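In Praise of the Chipped Pot

April 23, 2022

I bought my first piece of Orkcombe pottery because it was raining and the saleroom was warm. It was a salt pig, brown outside and a runny honey yellow inside, with a chip on the lip big enough to catch your thumb. The estimate was low and I got it for less. I have since paid 600 dollars for a perfect jug from the same pottery, and I can tell you which one I pick up every day.

So let me make the case for damage! Or at least for the collector who doesn't run from it, because I think we've talked ourselves into a very odd corner. Open any catalog of studio and country pottery and you'll find the same few words doing all the work. Mint. Excellent. No restoration. A hairline crack you need a flashlight to find can cut the price of a bowl in half, and a bowl with an old riveted repair may not make it into the sale at all. It goes in a box with some saucers and a lamp base.

I love those boxes. I've spent more happy mornings on my knees in front of them than I have in front of any glass cabinet, and I come home with newspaper ink all over my hands and something wonderful under my arm.

Think about what these pots were for. The Orkcombe potters made bread crocks, cream pans, pitchers, things for cider. They were sold off a cart by the dozen and they went straight to work. A cream pan that has come through all that without a mark is a lovely thing to see, but it's also a bit of a puzzle. Did anybody use it? Somebody must have put it on a high shelf and left it there, and so a pot made for a dairy spent its life as an ornament. The one beside it with the worn foot and the gray knife scratches inside has so much more to say about how people lived.

Wear can be faked, of course, and I've been fooled. I once carried home a Zimik slipware dish, very proud of myself, and a friend with better eyes pointed out that the scratches all ran the same way. Real scratches go everywhere. They're thickest where the spoon landed and they thin out toward the rim, and once you've learned to look for that you can't stop – you'll be turning over plates in restaurants. 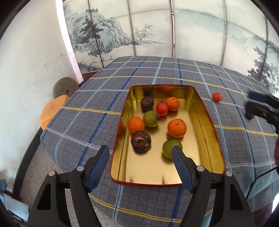

Small fruit in a gold-lined tin, with a few scratches on the bottom.

The other thing I'd like to defend is the honest repair. I have two Workard chargers with staples across the back, put in by some traveling mender with a hand drill and a lot of nerve. Those staples have been holding for longer than I've been alive. For years dealers had them pulled out and the cracks filled and painted over, and I understand why, but I wince every time I see it. The mender's work is part of the piece. He looked at a broken dish and thought it was worth an hour of his time, and the owner agreed and paid for it. That's an opinion about a pot, given at the time, by people who actually ate off it! I'd rather have that than a smooth patch of modern resin that will go yellow in a few years anyway.

Now, I know the argument on the other side, and it isn't a silly one. Condition is the one thing buyers can agree on. If you're spending 500 dollars from a photograph, you want a word like "perfect" to lean on, and a person who buys perfect pieces will probably find it easier to sell them again. Museums need good clean examples too. If every Jin tea bowl had lost a piece of its rim we'd never know what the potter meant that rim to be. Fine. Keep the best ones safe, and I'll be first in line to look at them.

But most of us aren't museums, and we aren't going to sell. We have a kitchen and a windowsill and maybe a shelf that's already too full. For us the damaged pot is a gift. It costs a fraction of the price, you can handle it without your heart stopping, and handling is how you learn. I found out more about lead glaze from 5 broken Orkcombe jugs (one of them really only a handle and some hope) than from all the books I own. You can see the color of the clay where it has snapped. You can feel how thin the wall gets toward the shoulder. Nobody will let you do that with the good one.

The summer sales start in June, and if you've never been to one, go early and head for the floor. Look under the tables. Ask to see the box. Run a finger around the rim of whatever's in there, and when you find the chip, don't put it down right away.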